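Brirnow bench notebook, April, started 9.40

Picking up from Yiğit's note about the right arm lagging the left. I spent most of the morning convinced it was the planner and it wasn't the planner at all, so that's a morning gone. The two arm drivers were stamping joint states with their own clocks, and the merge node in Ludus just took whichever message came in last. Near the middle of the table, where both grippers want to be, the collision checker was working with a left arm from now and a right arm from a moment ago. No wonder it kept refusing perfectly good plans!

Changed the merge node so it stamps on arrival and interpolates both arms to a common time. Queue length is 6, same as before (I tried 3 and it dropped messages whenever the logger flushed). Branch is called merge-stamp, Tülin please have a look before I put it on main, particularly the bit that handles one arm going quiet. At the moment it holds the last pose and shouts in the log, and I'm not sure that's what we want. Maybe it should stop both arms?

11.15. Replayed the old logs through it, 3,000 planning requests. The silly refusals near the centre line have gone. Two requests still fail and they look like proper failures to me, elbow limit on the right arm both times. Saved them in the Kahraman folder with the seeds.

After lunch, perception. Zuweira's segmentation model is happy with fruit on its own but the plastic bag is a different story. The mask for the bag swallows whatever is in it or on it, so the grasp sampler gets one big pink blob and aims for the middle, and the middle of the blob can perfectly well be bare mat. I've put in a crude fix: run the object masks first, subtract them from the bag, then sample on the bag's rim only. It's ugly but it's forty lines and I can read it. The flowers on the mat don't help either, the odd rose still comes back as an object with low confidence. Threshold left alone for now, I'd sooner filter on height.

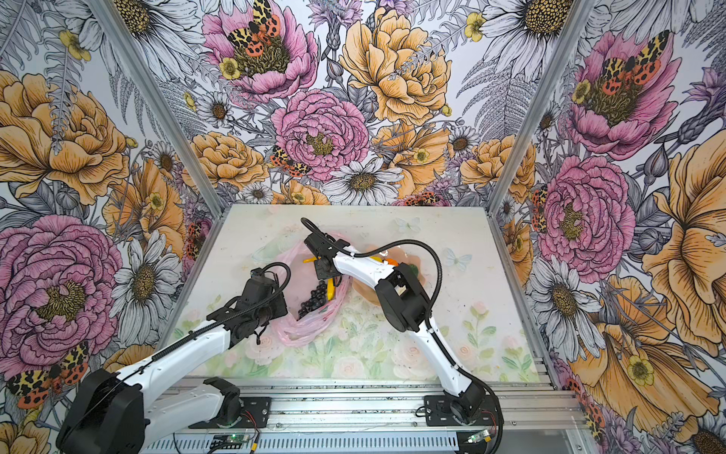 Both arms over the pink bag, blueberries and banana between the grippers.

14.30. Recep wants the bag rim points published as their own topic so Solasia can draw them. Fine by me, they're on /bag/rim in the arm base frame, left arm that is. İlker, your viewer assumes the right arm, so you'll need the transform or everything will land in the wallpaper.

Still to do: height filter, the quiet-arm question, and rerun the two elbow failures with the other IK seed. Logs are copied over, config changes are committed, gripper force limits untouched.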